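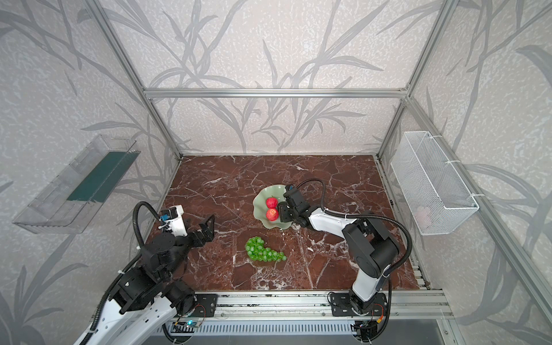
Section 6: Running the Lotia cell on an open day

Read Section 3 (Power and emergency stop) first. If you haven't, go and do it now and come back. The visitors won't be here until ten.

6.1 Before the doors open

1. Switch on the Puvitz controller and wait for the board lights at the front rail. Do not touch the arms while they find home. They will look lost for a bit and then sort themselves out.

2. Wipe the marble with a dry cloth. The dark red surface was chosen by someone who has never dusted. The veins in it are part of the stone and will not come off, however hard the last person tried.

3. Check the cable loops on both arms. Each black corrugated cable should run in one clean arc from the wrist and down along the arm. If a loop has dropped below the gripper, park the arm and redress it as per 4.7.

4. Confirm that both wrist cameras are showing a live picture in Plurer. If the left picture is arriving in the right window, the plugs are swapped. This is a common fault on Wednesday mornings, after the Tuesday class.

5. Set the force limit to Demo (85). The Work setting is 200, and the public has no need to see what that does to a grape.

CAUTION: Never change the force limit while an arm is over the table. Park both arms, change it, then resume.

6.2 Laying the table

6. Place the green plate near the centre of the marble. It has a wavy rim and therefore no front, so don't spend time looking for one.

7. Put two pieces of red fruit on the plate, one behind the other as seen from the rail. They can touch. Leave the right arm a clear approach to the rim of the plate from its own side.

8. Lay the grapes on the bare marble, in front of the plate and over towards the left arm. Any curve in the bunch is fine. Keep the bunch back far enough that the left gripper can open fully on its way in.

9. Leave the clear bin on the left wall and the mesh basket on the right wall where they are. Check the cable ties on the basket. A basket that sags puts the drop point off, and the right arm will let go of its fruit with complete confidence in the wrong place.

NOTE: Visitors will ask why the walls have bamboo on them. There is no technical answer. Say "contrast" if you must, and move along.

6.3 Running the demonstration

10. Load sequence 724 in Plurer. Do not load 742, the calibration routine. It takes most of the morning and looks like two arms thinking about their lives.

11. Bring both arms to Ready. Check that each gripper is clear of the rail and of the other arm before you go on.

12. Press Step, not Run, for the first pass. Step stops the arms at each waypoint, and you can talk over the gaps. The pause with the right gripper beside the plate is the one people like to photograph, so hold it there a moment.

13. To make the table harder, park the arms and set an avocado on the marble in front of the plate, beside the grapes. Press Rescan. A dark fruit on dark stone is a fair test of the cameras, and the more technical visitors will notice that you've done it.

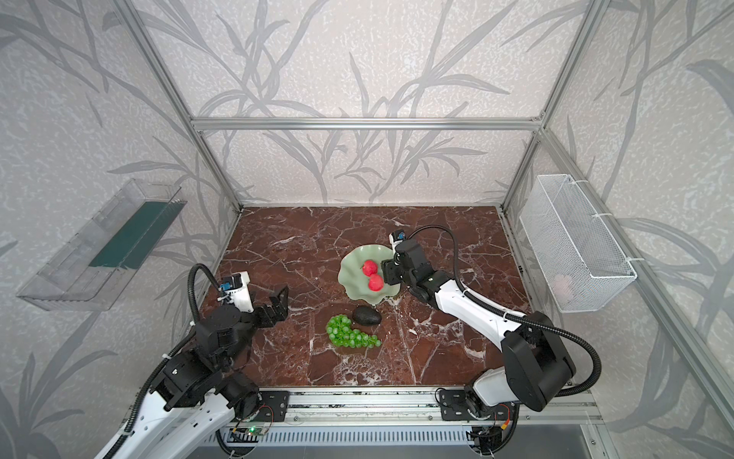 14. Press Run for the second pass. Keep one hand near the emergency stop and the other out of your pocket.

15. When the sequence ends, press Park. Wait for both arms to stop completely before anyone reaches over the rail, including you.

CAUTION: The front of the enclosure is open to the operator. The painted line on the floor is 400 mm back from the rail. Visitors stay behind it, and so do colleagues who "just want to nudge the plate".

CAUTION: Keep lanyards, scarves and toddlers away from the elbows. The elbow joint swings wider than you expect while everyone is watching the gripper.

6.4 If something goes wrong in front of people

The gripper closes on nothing. Press Retry once. If it misses again, press Park, move the fruit a little and press Rescan. Keep talking. Most visitors assume it was meant to happen.

Fruit rolls. Let it roll. Do not chase it by hand. If it comes to rest on the marble, Rescan will usually find it. If it ends up on the floor, it has retired for the day.

Both arms stop and Plurer shows a yellow bar. The arms have asked for the same bit of air at the same time. Park the left arm first, then the right – in that order. The other order works too, but you will be there a while.

An arm faults out entirely. Press the emergency stop, tell people the next session will be along shortly, and ring Karim Qaisi on the Nasrallah Building extension inside the cover. He will ask whether you dressed the cables. Have an answer ready.

6.5 Packing up

16. Park both arms and put the force limit back to its working value.

17. Take all fruit off the marble. Do not store it in the mesh basket over the long weekend. There was an incident in November.

18. Wash the plate by hand and return it to the second drawer, wrapped. We have one.

19. Shut down Plurer before the controller. See 3.9 for the full order.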